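Ronon Creel Log

Catch records from the Ronon reservoir and its two feeder creeks, entered by anglers on paper cards and typed up at the end of each season. The log covers 3 seasons of open-water fishing and one short ice season. It is kept as plain CSV so that it can be opened in any spreadsheet.

Contents

catches.csv: one row per fish, 347 rows
trips.csv: one row per trip, including trips with no fish
sites.csv: site codes, bank or boat access, bottom type
cards/: scans of the paper cards, named by trip number
CHANGES.txt: corrections since the first release

Fields in catches.csv

trip_id: matches trips.csv
species: common name, lower case (walleye, yellow perch, northern pike, brown trout, burbot)
length_mm: total length, mouth closed, tail pinched
weight_g: blank if the fish was not weighed
method: cast, troll, jig, fly, set line
bait: free text, spelling not corrected
depth_m: depth of the fish if known, otherwise depth of the bottom; see depth_flag
depth_flag: f for fish, b for bottom
kept: y or n

Lengths were taken on a Kosetti bump board. Boards issued in the first season had a worn end stop and read 3 mm long. Rows from those boards have been corrected in catches.csv, but the scans still show the original numbers. Fish over 500 mm did not fit the small board and were measured with a cloth tape along the side. Do not mix these with board lengths if you are fitting growth curves. 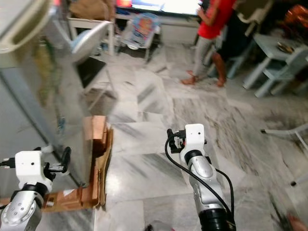

Weights come from spring scales and are less reliable than lengths. Darren Dunmore checked the scales against known weights each November and found drift below 500 g. Weights for small perch should be treated as rank order only.

Trips

A trip starts when the first line goes in and ends when the last line comes out. Travel time is left out. If two anglers fished from one boat, they share a trip_id and the rods column holds the total number of rods. Hours are per boat, so multiply by rods before computing catch rate.

Trips with no fish were under-reported in the first season. Veronika Prantl added 7 of them later from the launch sign-in sheet. They have source = sheet and no bait or method.

Known problems

Site code W2 (Wustetti Creek, lower bridge) was used for both banks until the second season. The later codes are W2L and W2R. The old rows cannot be split.

Burbot on set lines were sometimes recorded at the time of lifting, so the hour column does not show when they bit.

Sauger may be present among fish entered as walleye. Card writers were not asked to check the dorsal fin.

The ice season has no data for the Metwally arm, which did not freeze.

Use

Suitable for teaching, club reports and simple catch-rate comparisons between sites. Not suitable for estimating the number of fish in the reservoir. Released fish were not marked, and the same fish may appear more than once.

Corrections go to Rosalba Costa with the trip_id and the card number. Typing and site codes by Gaetano Bassi. Scans by Silvan Oberholzer.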